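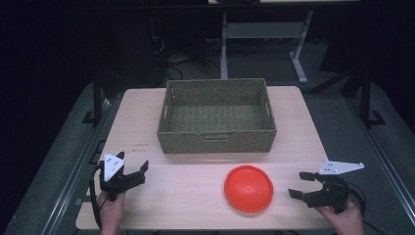
Search this wiki
Go Search Random article

Grosham tracking fault

The Grosham tracking fault was a recording error in hand-held grippers used to gather training examples for robot arms. It came to light in February at the Istemcombe workshop of Prirnholm, a small automation firm, and spoiled part of a set of 3,641 recorded tasks. The firm called it "minor". That word has been disputed.

Background

In this kind of work a person holds a gripper in each hand and does a simple job at a table, such as putting an object into a basket. Markers fixed to the grippers let a tracking system follow their position, and the recorded paths are later used to teach a robot. The method is often sold as cheap and foolproof. It is fairly cheap.

The fault

A marker plate on one right-hand gripper had worked loose and could turn slightly under load. The software treated plate and gripper as one solid piece, so it logged the fingers as much as 14 mm from their true position. No alarm was raised — the system only checked that the markers could be seen.

The error was found when an arm trained on the recordings kept closing beside its target. On one run it struck the side of a basket and went on pushing until it was stopped by hand. No one was hurt. The arm's force limit had been set at 50 newtons, which the firm described as safe for people without saying how this had been tested.

Response

Prirnholm withdrew roughly 300 recordings. It has not explained how it picked them, and as nobody logged when the plate came loose, the figure is hard to trust. A review by the consultancy Mensah, issued in April 2023, advised a fixed-point check before each session and a second screw in every plate. The firm says it has adopted both. No later test results have been published.

See also: Calibration drift; Emergency stop

Comments (3)

tealwagon: We had the same thing with a bent plate. Took weeks to spot.

K_Orrery: Is the 14 mm measured at the fingertips or at the plate? The article should say.

tealwagon: Fingertips, I think, but the review isn't clear.

Contact the editors | © Grosham Wiki contributors | Back to top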